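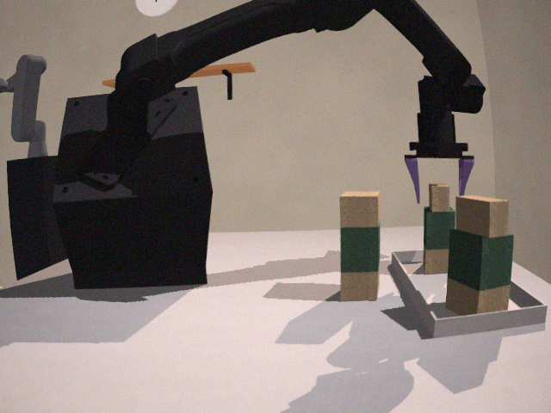
Figure 4. Rendered view of the simulated robot arm, with the gripper open above the middle stack of blocks.

4. Renewal of device certificates in the managed fleet

4.1 Setting

The study was carried out on two campuses, Eder and Skarninow, which share one management server (Lallow) and one internal certificate authority (Sisine). At the start of the observation 3268 laptops and tablets were enrolled in Lallow. Of these, 1561 belonged to Eder and the others to Skarninow. Every enrolled device holds a client certificate, and this certificate is used for three purposes: to join the wireless network, to open the mail profile, and to sign the inventory report that the device sends each night to the server.

When a certificate expires, the three services do not fail at the same moment. The wireless network refuses the device at the next connection, so a laptop that stays connected may continue to work for some hours. The mail profile is checked only when the application is opened again. The inventory report fails silently, and the user has no means to notice it. For this reason the complaints that reach the help desk give a poor picture of how many devices are affected, and we decided to measure the renewal directly on the server side.

4.2 The renewal procedure before the change

In the original configuration, the renewal was started by the device. The agent compared the expiry date with the local clock once per day, and when the remaining time fell below the threshold it created a new key pair and sent a signing request to Lallow. Lallow verified the enrolment record and passed the request to Sisine. The signed certificate was then placed in a queue, from which the agent collected it at its next check-in.

This procedure has a weakness that was already known to the administrators. Most of the devices were enrolled in the same few days of October, at the yearly distribution of equipment, and so their certificates also expire in the same few days. The requests arrive in the early morning, when the devices are opened for the first time, and Sisine signs them strictly in the order of arrival. During this period a request from a newly enrolled device must wait behind all the renewals, although the renewals are not urgent and the new device cannot be used without its certificate.

A second weakness concerns the clock. The agent trusts the local time, and a tablet that was stored without charge for a long period can start with a wrong date. Such a tablet will either ask for renewal too early, which only costs some work on the server, or it will not ask at all. In the second case the certificate expires while the agent still considers it valid, and the device can no longer reach the network that it needs in order to correct its clock. Maribeth Dalisay, who managed the service desk at Skarninow during the study, described this to us as the most tiring kind of ticket, for the technician must take the device in hand and enrol it again.

4.3 Server-side scheduling

We moved the decision about the renewal from the agent to the server. Lallow already stores the expiry date of every certificate it has delivered, so no new information had to be collected. A scheduled task reads these dates at 02:00 and marks the devices that should be renewed. At its next check-in a marked device receives a renewal command, creates the key pair and sends the request as before. The local clock plays no role any more in the decision.

The marking follows three rules. First, not more than 1000 devices are marked in one night. Second, the devices with the shortest remaining lifetime are taken first, and where two devices have the same expiry date the order is random. Third, a device which was marked but did not check in keeps its mark and is counted in the limit of the following night. The third rule was added after a discussion with Kristof Hoekstra, who pointed out that otherwise a long holiday would collect a large group of marked devices, and all of them would return on the same morning.

The queue at Sisine was also divided. Requests from new enrolments are now placed in a separate queue, and the signer takes from this one first. We considered a weighted scheme between the two queues, but the number of new enrolments on a usual day is small and the simple priority was sufficient. It should be noted that this would not be true on a site where devices are enrolled again very often, such as a computer room where they are reset each night. Neither of our two campuses works in this way.

4.4 Choice of the threshold

The remaining lifetime at which a device becomes a candidate for renewal is the only parameter that needs some thought. If it is too short, a device that is switched off during a vacation may expire before it is seen again. If it is too long, the certificates are replaced when much of their lifetime is still unused, and the revocation list grows, as Sisine revokes the old certificate when the new one is installed.

Venkataraman and Messina, in an earlier internal report on the same server, proposed to set the threshold to the longest absence observed in the fleet. We did not follow this proposal. The longest absence is decided by a handful of devices, many of which are lost or were never given out, and the threshold would change each year for reasons that have no relation with the normal use. We took instead the length of the summer vacation and added two weeks for late returns. Devices that stay absent for a longer time are allowed to expire, and they are enrolled again by hand when they come back.

4.5 Handling of failed renewals

A renewal can fail at several points, and the old agent reported all of them with the same error code. In the new version, the agent reports whether the key pair was created, whether the request was accepted, and whether the signed certificate was installed. The old certificate is not removed until the device has made one successful connection with the new one. In the first weeks, this last condition caused a problem which we had not foreseen. On some laptops two valid certificates were present together, and the wireless client selected the older one. The connection was successful, but it was not counted as a connection with the new certificate, and the old one was never removed.

The problem was corrected by Tetsuya Nakajima with a small change in the wireless profile, which now names the certificate by its template version. Laptops that had received the earlier profile needed to fetch it once more, and we forced this through the nightly check-in. We recommend that readers who plan a similar change distribute the new profile before they start the first renewal and not together with it.

The agent waits between two attempts. The first waiting time is 1000 milliseconds and it is doubled after every failure, until a maximum of one hour is reached. A small random part is added so that the devices of one classroom do not repeat their requests at the same moment.

4.6 Limitations

The two campuses have the same network design and the same supplier of devices, and therefore the behaviour of the agent could be tested only on a limited number of models. Personally owned phones were not included, as they are not enrolled in Lallow and receive their mail through a browser. We also did not study the renewal of the certificate of Lallow itself, which is still done by hand. The effect of the new procedure on the number of help desk tickets is treated in Section 5.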